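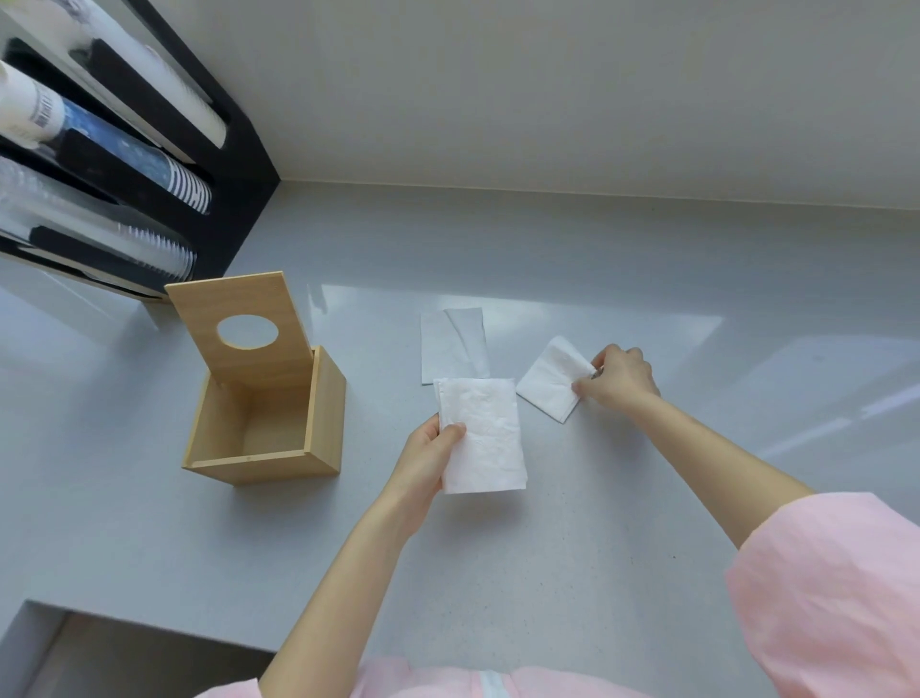
I have now had two grippers on loan, the Hemard and the Lama, and I still don't believe either maker's page. Hemard claims a 98 percent grasp rate. On what, golf balls? I gave both of them paper napkins, 100 tries each, same arm, same controller. The Hemard got a clean single sheet 52 times. The Lama managed six.

Folding is one thing. Then there is the stack, which has to be squeezed enough to hold together and still go into the box. 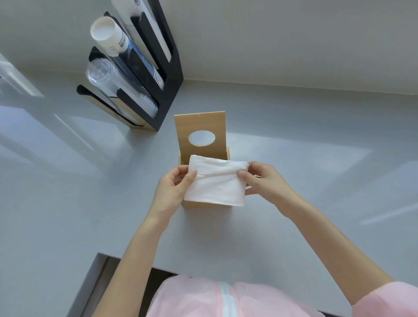
Loading the holder by hand, both ends of the stack held.

Yi-an Maeng says softer fingertips would fix the Lama. Maybe – but they cost $598 a pair, and I'd want to see them do a cabinet first. Reaching under a counter past an open door is where my wrist camera loses the edge of anything white.

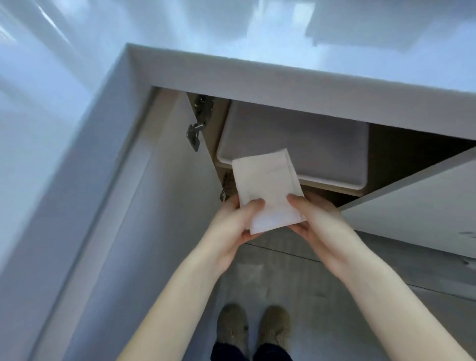
What I'm trying next

The Totimo controller, with the grip force turned well down. I expect little.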